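ok thread time. my water bill came and I have opinions

Gurkville people, go look at yours before you throw it in the drawer. The one dated April 20, 2025. Page 2, bottom, the tiny gray print

new "base tier" starts in May. you get 1000 gallons at the old price and everything past that jumps. one thousand. for a household

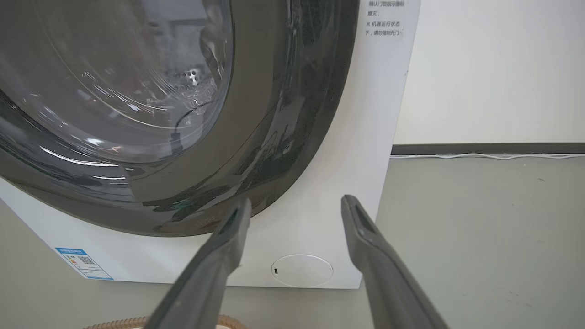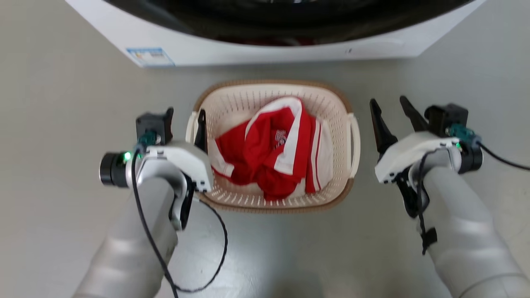
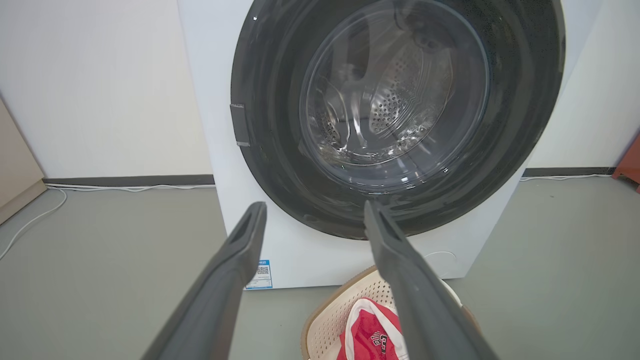
front loader, door side.

So my last bill said 3612 gallons. Two adults, a kid, no pool, no lawn to speak of. I don't think we're monsters

the one before that: 1194. same house same people. we were home the whole time. you tell me

called the office. 40 min of hold music, then a very nice person who said "it could be a toilet". It could be a toilet! ok

did the food coloring thing. drops in the tank, wait, dont flush, look in the bowl. Nothing in the upstairs one. Downstairs one went blue in like ten minutes

so yes fine it was partly a toilet. new flapper, cheap, fixed before dinner. I'm still mad tho

because a slow flapper leak doesn't triple a bill and then show up the same month they swap the meters on our street. Delon and Cantero got new ones too, and half of Delon is saying the same thing in the neighborhood group

Santeri Juntunen over on Cantero wrote down his meter every morning for two weeks and his numbers don't match what he got billed. Not even close. He's posting the whole sheet later, go follow him

how to read yours if you never have: lid is by the curb, lift it with a screwdriver, watch for spiders. Write down all the digits. Turn off every tap, wait an hour, look again. If it moved you have a leak

if it didnt move and your bill is still nuts, ask for a "re-read". use that word. The first guy I got acted like it wasnt a thing, the second one booked it right away

also there's a portal now, Prernex, where you're suposed to see daily use. Mine says "no data" for every day since the swap. so how did they bill me

things we're doing till this is sorted – full loads only, short showers, bucket in the shower for the plants. Kid thinks the bucket is hilarious

no I'm not putting a brick in the tank, please stop replying with the brick. they crumble. use a jar of water if you must

public comment on the tiers is open till the middle of May, you can just email. mine was four sentences and my meter numbers

re-read is booked, will add to this when I have the new number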